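Notebook, packing bench, Flillgate
30/06/2025

Continuing with the Pralora assortment. In March we closed the question of the recipe and since then the open question is how to lay the pieces out before they go into the box. Today I worked only on this: which dish, which tray, how full, in what order. No tasting and no weighing of finished boxes.

Room temperature in the morning was lower than last time, which is good for us. I wiped the white table with the damp cloth, then with the dry one, and waited until there were no streaks left. I also wiped the rims of the trays from underneath. Last time there was a ring of fine crumbs below one of them and I only found it when I lifted the tray to put it away.

The pieces came in two bags from Aidoo. The label says 70 per bag, mixed shapes. I did not check this. One bag was opened, the other is in the cool cupboard on the second shelf, with the clip on it. Please do not open the second bag before the first is finished.
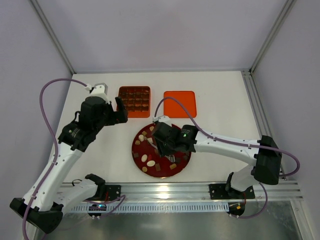

1. PLATE AND TRAYS

I keep the plate in the middle and the two orange trays behind it, side by side. The square one with the shallow compartments is on the left and the small brown pieces sit in it in rows. The flat one with the rim has nothing in it yet. I tried some weeks ago to put the plate behind and the trays in front, and it was worse: you always pass over the trays when you go to the plate, and whatever falls, falls into a compartment where it does not belong.

Dark red is a good colour for the plate. The white ovals and the tan cubes are very easy to see on it. The dark brown cubes are less easy, but still better than on the old grey dish, where under the evening lamp they looked like holes. For the Cirnis visit I would keep the red one. A white plate would look more clean to a customer, I agree, but then the ovals disappear.

It helps to spread the pieces wide. When they lie close together, two ovals like to touch each other, and then you want to take one and you push the other. With cubes this happens less. A cube stays where it is put. An oval turns around a little when it is touched on its end, so one should take it across the middle.

Small note about the thin white stick. It is good for turning a piece over or for separating two which touch. It is not good for pushing pieces a long way, they jump. Wash it with the plate and not with the tools, please. Last month I found it in the drawer between the screwdrivers.

2. HOW FULL

Question from the last entry: should the plate be filled once with everything, or a little at a time?

I tried both. With few pieces the work is calm, each piece has its own place and one can see all of them at one look. But one must go to the bag again and again, and each time the bag is open the pieces get a little warmer and there is dust from the bag on the fingers. With the full plate it is the opposite. Less walking, more searching. The shapes hide behind each other when the eye is low, especially at the far side of the plate.

I put 27 as the upper limit on the card for the moment. Above this the pieces begin to go to the rim, and from the rim they are difficult to pick up because the edge is in the way. The number is for this plate only. If we ever buy the larger one it must be tried again.

I had also the idea to sort the colours on the plate first, all the light ones on one half, all the dark ones on the other. It looks nice and costs a lot of time, and after a few minutes it is mixed again. I would not continue with it. 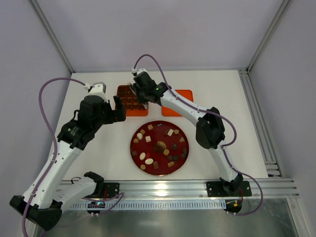 The order of work is more important than I thought. If the light pieces are taken first, what remains is dark on dark red, and at the end of the session one is tired and has the most difficult part still to do. So the rule on the card is now: dark cubes first, then the tan, ovals last. The ovals are slow but at least you see them well.

3. THE COMPARTMENT TRAY

The cells are shallow. This is good for picking out and bad for carrying. When I walked with the full tray to the cupboard this morning, before I started, three pieces climbed over into the neighbour cell. One should carry it with two hands, level, and not stop suddenly at the door. A lid would be better. I wrote to Cirnis to ask if they have a lid in this size, no answer until now.

Filling should go from the back row to the front row. I know that on the old card it is written the other way round. The old card was made for the box and not for the tray, I have crossed out this line with pencil.

The flat tray I would like to use only for pieces which are not good enough: chipped corner, a white bloom on the dark ones, ovals with a crack. Before, we put these on a paper napkin beside the plate, and more than once somebody threw away the napkin together with good pieces. With the rim nothing rolls out. The bright orange shows every crumb, so it has to be wiped also between two sessions, even when it looks clean from far.

4. COST AND STOCK

The order for the autumn should be 1,000 pieces, if the layout does not change again. Aidoo wants to know the mix before they give a price. My proposal is equal parts of the three shapes, and we see after the first boxes which one is always left over. I have a suspicion that it will be the tan cubes.

For the box itself: the drawing has 44 places. I do not find in my notes who decided this and for which tray. The drawing does not say if the corners are counted. To be checked before anything is printed, and if the corner places are too narrow for an oval then only cubes should go there.

5. STILL OPEN

- Lid for the compartment tray, see above. If there is none, baking paper cut to size could do it for the moment.
- Second plate in the same red, so that one can be washed while the other is in use.
- The marks for the plate and trays on the table. The tape leaves glue when it is removed, a soft pencil would maybe be enough.
- Card to be written new, in larger letters. My handwriting from March is not readable from the other side of the bench, also not for me.

Opened bag is closed again with the blue clip and lies in front of the full one. Plate and stick are in the sink, I wash them tomorrow before I start.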